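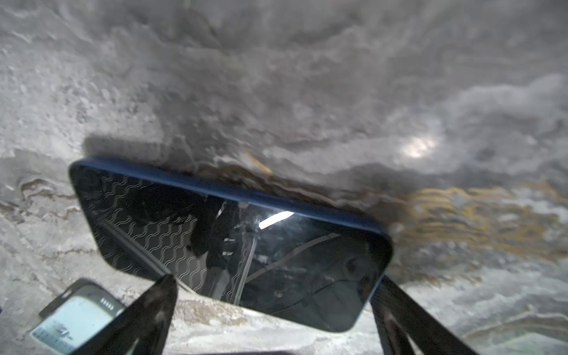

What is the demo meant to show?

Two arms pick up smartphones and pass them between their grippers. Groteck calls this a step toward sorting used phones at its Grelstead site. Treat that as a claim to be tested.

Handout 4: Notes for the open day, 28/03/2018
Course leader: Priya Mbeki

Read the Groteck leaflet first. It says the cell could handle 300 phones a shift, but doesn't say how long a shift is or how many drops are allowed. Cor Claeys will take questions at the end. Write yours down beforehand.

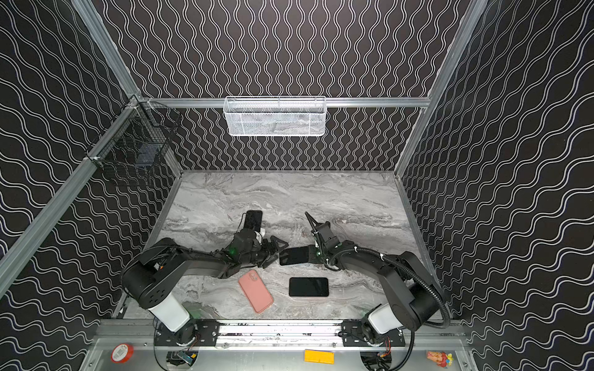

Why use two arms for one phone?

A second gripper lets the phone change hands, so either end can be freed up. Whether that beats a cheap turning fixture is a fair thing to ask.

Both arms share one rail in front of a marble-patterned floor, and the walls have wavy white lines on black. Consider how much of this tidy setting a real sorting line would have. Grelstead's own bins hold cracked phones, swollen ones and phones stuck to other phones.

Look closely at the fingers during a handover. A narrow edge leaves little room for error.
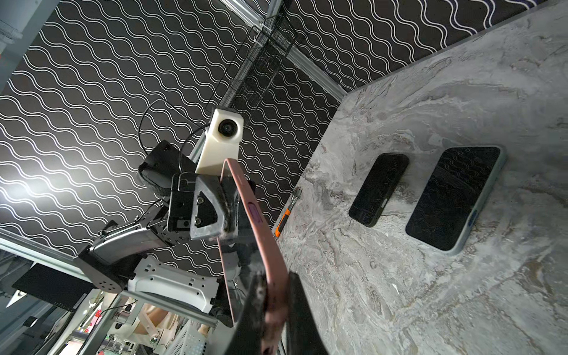 What to record

Time each handover yourself. The leaflet's figure is 37 seconds, with no word on how it was measured. Note any pause, any second try and any time staff reach in. Keep failed tries in your tally.

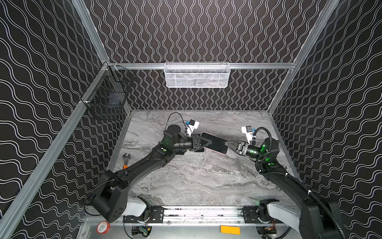

How many handovers should we watch before judging?

More than the three or four most visitors stay for. Groups at Brullstead will pool their sheets in July, and we want at least 120 handovers between us.

Bring your sheet to the next tutorial, even if it's half empty.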